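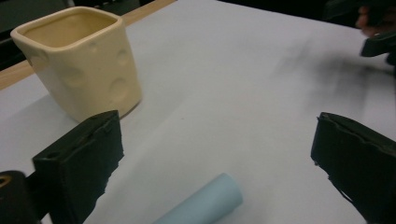 Farkside Guest House – monthly room and bath walkthrough, May
Checked by: Jeanine Hermans
Copy to: Lambros Tzavaras
Started 9:30, upstairs first

Smoke alarm, hall – OK. Tested, loud.
Smoke alarm, room 20 – chirping. New battery in, retest tomorow.
Fire door, back stairs – FAIL. Doesn't latch unless you pull it. Willems to adjust closer, ticket 488.
Extinguisher, landing – OK, pin and tag in place. Gauge in the green.
Exit light – OK.

Hot water, room 19 – too hot at the sink. Mixer valve turned down, needs checking with a thermometer. I didn't have mine.
Bath mat, room 19 – suction cups gone hard. Replace.
Grab bar by tub – slight wiggle at lower end. Do not wait on this one.
Outlet by mirror – trips and resets fine.
Shelf over sink – screws OK. Keep heavy or breakable stuff off it please.
Extractor fan, room 20 – noisy, dusty grille. Cleaned grille, still noisy. 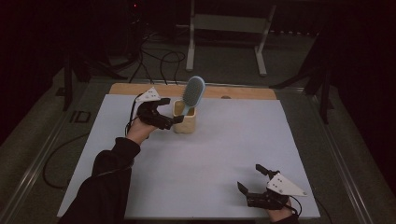

How long should the bathroom fan run after a shower?
Leave it on for 30 minutes with the door shut. If the mirror is still fogged after that, write it on the sheet.

Window stops, upstairs – all hold. Room 19 stiff, wants a bit of silicone spray.
Stair carpet – loose edge third step from top. Taped for now, tape is not a fix.
Handrail – OK.
Cleaning cupboard – unlocked again!! Utent descaler on the bottom shelf, moved up and locked.
First aid box – low on plasters, eye wash out of date. Reorder from Ritier.
Outside steps – moss, slippery. Scrub before the weekend guests.

Lambros – fire door and grab bar first, the rest can wait til next round. Sign below when done.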